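Table Four Gets a Reprieve

Members who use the back workroom at Fornis will know the white table, and will know that it has been repaired by several hands holding several opinions about tape. Gray duct tape went down first, in strips. Black followed, including a bit folded over the front edge where sleeves used to snag.

Brijesh Shukla priced a replacement top in August and came back with a figure of 93 dollars, delivery extra. The meeting thanked him and bought more tape.
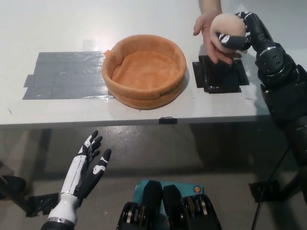 The orange fabric basket stays, by popular demand. It was put out for stray keys and pens, and has so far attracted mostly opinions about orange. Markos Tzanetos would like it known that he did not choose the color.

If a strip starts to lift, please press it back down and leave it at that. Picking at it counts as a repair request, and those now go on the two-page form.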